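My half of the project was collecting demos for the table clearing task. The plan was simple: put a foil tray and a wad of brown paper on the table, drive both arms by hand, record, reset, repeat. Kumaresan Achari did the training side, so I got the boring part (I ended up kind of loving it!).
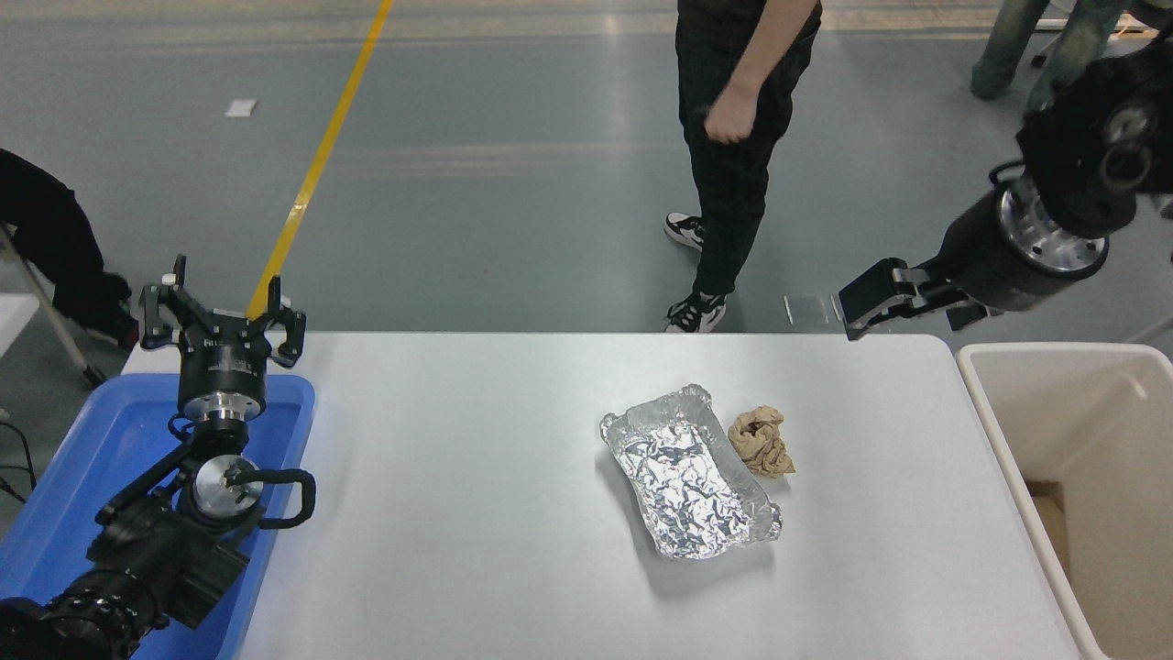 Foil tray and paper on the table, blue bin on the left, cream bin on the right.

We wanted 300 demos and kept 183. Most of the ones I threw out were my own fault – I'd stop halfway to think, and then the model learns to stop and think too. Foil was the worst, it's shiny and it changes shape every time you squeeze it. I also kept setting the paper down right next to the tray, so our starting positions are way too similar.

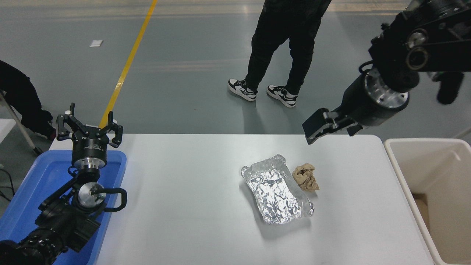 Left gripper open, tray and paper on the table.

Next time I'd mix up the layouts from day one and write down every reset.

Related reports
Grirkisel: sorting cups with one arm
Luloddale lab notes, March
Zirnberg gripper pads, part 3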